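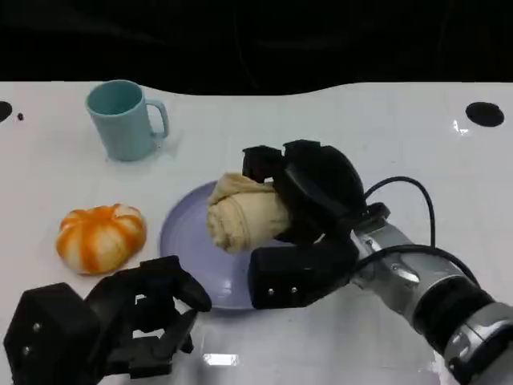 3. Collecting the Demonstrations

3.1 The workspace and the robot

All of our data was gathered at one white table in our lab in Prellville. We picked a plain table on purpose, and then spent the whole project finding out how much variety a plain table can hold! The robot, which we call Drarnum, has two arms and two black multi-fingered hands, and it looks down on the work from a camera at its head. That head view is the main input to the policy we train, and it is also what the operator sees while driving the arms. We wanted these two to match. If a person can do the job looking only through the robot's own eyes, then everything needed to do the job must be in the picture somewhere, and a learning system at least has a fair chance of finding it.

The operator stands behind a screen a few steps away and wears a pair of tracked gloves. Wrist motion goes to the arms and finger motion goes to the hands through a simple mapping that we describe in Section 3.3. Both hands are live at all times, including in tasks that need only one. We tried locking the idle hand in a parked pose early on, and the data looked tidy, but the policy trained on it had no idea what to do with a second hand once we unlocked it. Leaving both hands live costs a little more care from the operator and gives us a great deal back. The resting hand drifts, opens, gets out of the way, and sometimes comes in to steady something, and all of that is recorded along with the main action.

Figure 1. The workspace from the head camera during a cloth demonstration. The right hand grips a beige cloth on a round purple plate while the left hand is open. A light blue mug and a small striped pumpkin share the table.

3.2 Tasks and objects

We chose household objects that a person would handle without thinking. Some are stiff and easy to describe with a few numbers, such as mugs and plates. Others have odd outlines, such as the ribbed, squat shape in Figure 1, which turned out to be a wonderful test for finger placement. And then there is cloth, which was our favorite thing to collect and by far the hardest.

Cloth is hard for a simple reason. A mug has the same shape at the end of a demonstration as it had at the start. A towel never does. Each time it is picked up or let go it takes a new form, and there is no single best place to grab it. Our operators soon found their own ways of dealing with this. One would pinch high on a fold and let the rest hang. Another would close the whole hand around the lump, with the thumb working from below and the other fingers coming over the top. Both ways work, and we kept both. We think a data set in which everyone grabs the towel in the same way would teach the policy something false about towels.

Each task is given as a short written instruction, such as "take the cloth off the plate" or "put the mug on the plate." Instructions were shown to the operator before the recording started. Objects that the instruction does not mention stay on the table. They act as distractors, and they also make the motions more honest, as an arm that must travel past a mug moves differently from an arm with the table to itself.

Before each recording, a script called Kovel draws a layout: which objects are out, where each one goes, and which way it is turned. A helper sets the table to match a sketch on the screen. We did not ask for great precision in this step. Small errors in placement are free variety, and we were glad to have them. What we did insist on was that the helper not "improve" the layout. People have a strong urge to straighten a plate or turn a handle toward the hand that will reach for it, and a few days of such kindness can quietly remove all the hard cases from a data set.

3.3 Mapping a human hand onto a robot hand

The robot's fingers are thicker than ours, with boxy links, and they do not bend in quite the same places. A direct copy of the operator's joint angles gives poor pinches: the fingertips pass one another, or stop short. We instead match the distance between the thumb tip and each of the other fingertips, scaled to the size of the robot hand, and solve for the joint angles that come closest. When the operator's thumb and finger touch, the robot's thumb and finger touch as well. This one rule did more for the quality of our cloth grasps than any other change we made.

There is no force feedback to the glove. Operators judged contact by eye, from the way the cloth wrinkled or the plate shifted under the hand. We had worried about this, and in the first week the worry seemed justified, with plates dragged across the table along with whatever was on them. But people learn fast. By the second week most operators had picked up a habit of pausing for a moment after closing the hand, lifting very slightly, and then committing to the motion. We love this little pause. It shows up clearly in the recordings, and policies trained on them pick it up too, as we show in Section 5.

3.4 Recording procedure

A demonstration begins with a foot pedal and ends with the same pedal. Between the two presses we store the head camera images, the joint positions of both arms and hands, the commands sent to them, and the text of the instruction. Images are stored at 30 frames per second. Robot states are logged at a higher rate and matched to the images afterward by their time stamps.

We did not ask operators to be fast. We asked them to be steady, and to carry on if something went wrong. If the cloth slipped, they were to reach for it again and finish the task in the same recording. In an earlier round of collection in June we had thrown out every demonstration with a slip in it, and the resulting policy was charming right up to its first mistake, after which it would wave an empty hand over the goal as though the job were done. Slips followed by a recovery are some of the most useful material we have, and we now mark them with a tag so that they can be counted and, if needed, sampled more often.

After each demonstration, the operator gives one of three labels: clean, recovered, or failed. A second person checks the label by watching the video at double speed. Where the two disagree, the stricter label wins. Failed demonstrations are kept on disk but are not used for training the policy in this paper. We do use them to train the success detector described in Section 4.4.

3.5 What the data set contains

The full set holds 942 demonstrations. Of these, 900 were labeled clean or recovered and make up the training pool, and the remaining 42 were labeled failed. Cloth tasks account for 317 of the demonstrations in the training pool, a larger share than we first planned. We kept adding to them for the good reason that the policy kept getting better, and for the less good reason that everyone in the lab enjoyed them.

The layouts were not spread evenly over the table at first. A plot of object positions made halfway through collection showed a thick cluster in the middle and very little near the edges, even though Kovel was drawing positions at random. The cause was a line of code that rejected any layout with an object outside the comfortable reach of both arms, when reach of one arm would have been enough. We fixed the rule and gave the outer parts of the table extra weight for the rest of the collection. The final spread is still a bit heavier in the middle, and readers using the set should know this.

3.6 Light, shine, and other everyday trouble

The tabletop is glossy, and the overhead lights leave bright patches on it. We considered a matte cover and decided against it. Homes are full of shiny surfaces, and a policy that needs a dull table is not of much use in one. The patches do cause some trouble for the depth estimates we tried as an extra input, and this is the main reason the final policy works from color images alone.

Hands blocking the view are a more serious matter. As a hand closes on a soft object, it hides a good part of the very thing the policy most needs to see. A wrist camera would help, and the Kruger mount we tested for one held up well, but it made the wrist bulkier and changed the way operators approached low objects such as plates. For this paper we left it off. The policy is given a short history of past images instead, so that it can use what was in view before the fingers closed.

Cables deserve a mention as well. The cable at the wrist needs enough slack to let the joint turn fully, and slack means a loop that swings. We left it visible in the images with no masking. In the tests with the cable painted out by hand, the policy did no better, and we were happy to skip the extra work.

3.7 Splits

We divide the training pool by layout, so that no layout used for validation was seen during training, even under a different instruction. Repeated takes of one layout always stay on the same side of the split. A random split by demonstration gives much rosier validation curves, and we fell for them ourselves for a while before noticing that near copies of the same scene were sitting on both sides. All results in Section 5 use the split by layout.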